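From: list member, Wiltden
To: Kerken Valley Home Bakers list
Date: Friday, February 16, 2018
Subject: Re: Starter gone flat since the move

> I moved in January and my rye starter has done nothing since.
> Same flour, same jar, fed twice a day. It used to double by
> lunch. Now it just lies there and smells of nail polish. Is it
> the water? Somebody at the Cattaneo shop told me to throw it
> out and buy theirs.

The shop that sells starter thinks you should buy starter. Noted.

I'd leave the water alone for now and look at the kitchen. Mine faces north and spends the winter at a temperature suited to storing turnips. When I moved here my starter sulked for 3 weeks, and I blamed the water too, and bought a filter jug, and now I own a filter jug.

Nail polish usually means hungry. Keep a spoonful, give it four times its weight in flour, and put the jar somewhere warm. Top of the fridge is fine. Inside the oven with the light on is also fine, until you preheat the oven. Ask me how I know. Then leave it until it moves, even if that takes a day and a half. Feeding a slow starter on schedule only thins it out.

On the other question, from last week's digest: yes, I still use the Tandent loaf recipe, 390 grams of flour to 187 of water plus 2 big spoons of starter. It is stiffer than what the fashionable people bake. It also stays where you put it, a quality I have come to value in dough and in relatives. If your rye drinks more than mine, add water by the spoon and stop before you think you should.

The tablecloth thread seems to have outlived the bread thread.
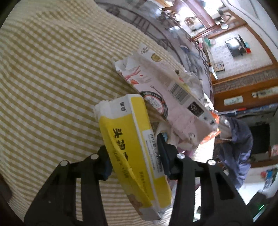 Yellow-olive and white check, with a yellow and white box on it.

It would hide flour badly and mustard very well. I have no views on the napkins and would like to keep it that way.

Let us know if the jar wakes up.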